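**Gray poly mailers and totes at the belt – what do you stage them in?**

**fevesley_pack** – July 20, 2020
We went from boxes to gray poly mailers for most soft goods in March. The packing is faster but the staging is a mess. Boxes stack. Mailers slide off each other and end up on the belt before the label check. Right now we use open plastic crates on the table. What does everyone else use?

**dockside_ron**
How many a day?

**fevesley_pack**
130 on a slow day, can hit 3000 in the week before a holiday. Two people on the table, one at the far end of the belt.

**Verena Pichler**
Crates are fine for carrying and bad for staging. A puffy mailer sits across the top instead of going down in, and the next one slides off it. We use shallow trays at our Skirkville site. You can see every label without digging.

**morris_mailroom**
Disagree on trays. The rim is too low to hold anything. One bump and you have mailers on the floor. A deep tote with the bags standing on edge, labels facing out, works better. We get 100 of the thin ones in one tote that way.

**Verena Pichler**
Thin ones, sure. Try it with a sweater in each bag.

**morris_mailroom**
Then put fewer in. It still beats a tray.

**dockside_ron**
What is the gap like between your table and the belt? If they are level, bags creep over. We screwed a strip of wood along ours, two inches high, and it stopped.

**fevesley_pack**
Level, and they butt right up against each other. Table on the left, belt on the right. I have a crate and a steel tray out together at the moment:
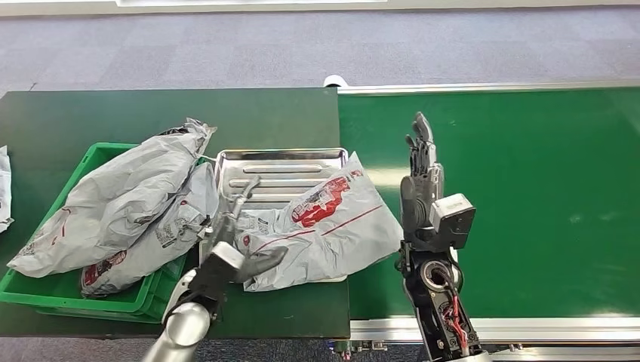 *Green crate and steel tray on the table, belt on the right*

**Verena Pichler**
The one on the tray is already hanging over toward the belt. Turn the tray the other way or move it left.

**morris_mailroom**
Which is what I said about trays.

**Do-yoon Ok**
I would lose the steel. Mailers slip on it. A rubber mat cut to size helped us – any hardware store has it. Tumov sells a ready-made tray liner, item 3703, but it costs more than the mat and curls at the corners.

**dockside_ron**
Mat plus the wood strip. Keep the crate for bringing bags over from the packing bench and nothing else.

**fevesley_pack**
OK. I can do the mat this week. The strip has to wait until I ask if we can drill into the table.

**dockside_ron**
Clamps work too. Ours was clamped for a month before we got permission.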